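Veline Lodging and Rent Records, version 2

3 comments | 12 shares

Summary

Veline is a table of housing units in the lakeside town of Policarpio, compiled to show how units move between year-round rental and visitor lodging. It has one row per unit and covers two collection rounds, one before the visitor season and one after it. The release holds 1066 units. Of these, 301 were let to year-round tenants in the first round and listed as visitor lodging in the second.

Maintainer: Snežana Begović
Release: September 2024
Format: comma-separated text, UTF-8, header row present

Contents of the archive

units.csv - main table, one row per unit
areas.csv - lookup table of area codes and names
changes.txt - differences from version 1
codebook.txt - full list of permitted values

Fields in units.csv

unit_id: string. Assigned at first sighting and kept across rounds. Not derived from the address.
area: string. Joins to areas.csv. Horkance, the strip of streets between the ferry landing and the old cannery, has its own code in this version. Version 1 counted it as part of the harbor.
use_r1, use_r2: string. Use of the unit in each round. Values are resident, visitor, mixed, vacant, unknown.
bedrooms: integer. Studios are coded as zero.
rent_month: decimal. Asking rent for a year-round lease, in local currency, utilities left out. Empty if no asking rent was found.
rate_night: decimal. Lowest advertised nightly rate for two guests. Cleaning fees are left out.
owner_type: string. Person, company, public body or unknown.
source: string. Notice, register, listing or visit. If more than one applies, the one used to set use_r2 is given.
flag: string. Empty for most rows. See Known problems.

Collection

The first round closed in April, before the summer ferry timetable started. The second ran after the timetable ended. Both used the same route sheets and the same search terms.

Units were found in three ways: the municipal lodging register, public listings, and rental notices posted in shop windows or printed in the local paper. Street visits were used to settle conflicts between sources. A visit recorded only what could be read from the sidewalk, such as a key box, a lodging plate or a notice. Residents were not interviewed.

Matching across sources was done with Goker, a small script that compares area, bedroom count and the wording of the listing. Goker proposes pairs and a person accepts or rejects each one. Rejected pairs stay in the table as separate units. The script is not part of this archive.

Known problems

Rent is missing for 147 units. The gaps are not spread evenly. Most are in Horkance, where year-round leases pass by word of mouth and rarely reach a notice. Averages of rent_month for that area should not be reported without the count of empty cells.

The value mixed was used loosely in the first round. Some collectors applied it to a house with a resident owner and one let room, others to a flat let to students in winter and visitors in summer. The second round uses only the latter sense. Rows that could not be recoded carry flag = M.

A change from resident to visitor does not show that a tenant was forced out. The table holds no information on why a lease ended or where the household went. It cannot be used to estimate the number of people without housing. Moored boats, vehicles and campsites were outside the survey, and staff beds above restaurants were recorded only if they appeared in the lodging register.

Nightly rates are advertised rates. No booking data was collected, so occupancy and income cannot be worked out from this table.

Intended use

Suitable: comparing areas within Policarpio, checking the lodging register for gaps, teaching basic table joins.
Unsuitable: comparison with other towns, enforcement against single owners, any claim about a single address.

Privacy

Street names and house numbers were removed before release. Areas with few units were merged with a neighboring area. Listing text was used for matching and is not included. Owner names were never entered. Requests to remove a unit should quote the area, bedroom count and nightly rate, and will be handled at the next release.

Changes from version 1

- Horkance split out of the harbor area.
- rate_night now holds the lowest rate. It used to hold the first rate shown.
- Duplicate units from the register import merged. Old identifiers are listed in changes.txt.
- owner_type added.
- Decimal comma replaced with decimal point in all numeric fields.

Loading

Read unit_id as text. Several identifiers start with zero, and spreadsheet programs drop it when the file is opened by double click. Empty cells mean missing in every field except flag, where empty means no flag. Do not treat an empty rent_month as zero.

The join on area is complete. If rows are lost after joining, check for trailing spaces added by an editor.

License and citation

Free to reuse with credit. Derived tables should state the version number and list any rows dropped.

Cite as: Begović, S. Veline Lodging and Rent Records, version 2.

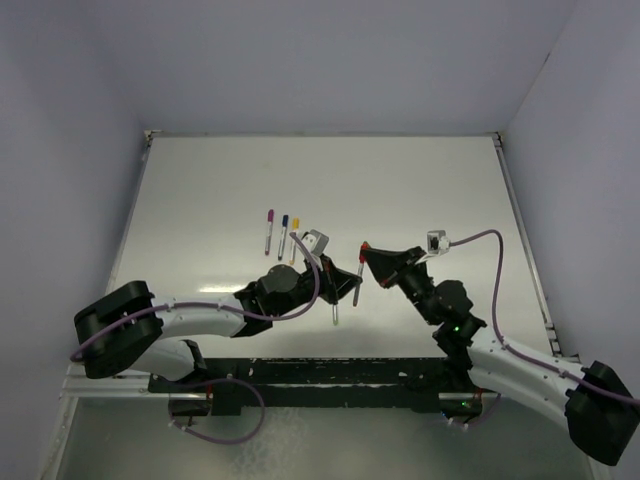
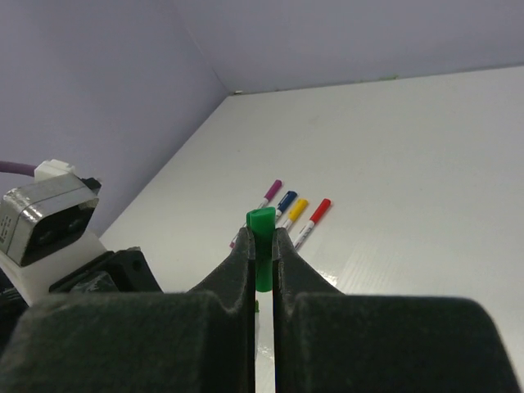
Fig. Marker caps and robot grippers at a white tabletop.

12 shares | 3 comments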